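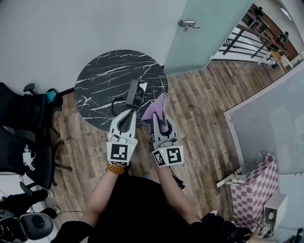 Nima Kazemi's comment on the first draft was that a gripper comparison with no cloth in it says very little about finger shape, and that rigid blocks had made every finger look good. Version 3 of this set adds folded cloth for that reason.

Wurkik hand-held gripper comparison, version 3

Summary

Paired recordings from a pair of hand-held grippers, one per hand. The set compares two finger profiles, Terkow (curved, claw-like) and Ghaffari (straight, padded), on the same tabletop tasks. It is meant for choosing fingers and for checking pose tracking. It is too small to train a general policy.

Contents

2000 episodes, 340 of them with cloth. Each episode holds one wide-angle head video, the gripper opening for left and right, and a pose track per gripper. Episodes where a marker was lost for more than 300 ms are kept and flagged in the column track_gap.

Tracking

Square black-and-white fiducial markers are fixed to the base of each gripper. The right base carries a large marker and a smaller one set at an angle to it. The small one takes over when the wrist rolls and the large one turns away from the lens. Marker IDs are listed in markers.csv - do not swap mounts between left and right without editing that file.

Lens model

The head view is strongly curved. Use the fisheye parameters in calib/head.yaml. A pinhole model fits badly near the borders, and pose error there grows quickly.

Results so far

Terkow fingers held folded cloth through the lift more often than Ghaffari fingers. On small boxes the two were close. On cables, Ghaffari was easier to place but slipped under side load. Per-task tables are in results/.

Known issues

Cables leaving the right gripper can cross the small marker. Dark sleeves confuse the forearm mask in dim rooms. Opening values from the first Friday session have a fixed offset, corrected in the loader but not in the raw files.

Loading

Run the Umadeo reader with the flag --pair to get left and right in one table. Without it, the two streams keep their own clocks.

Maintainer

Ignacio Alcantara. Report bad episodes by episode ID and side.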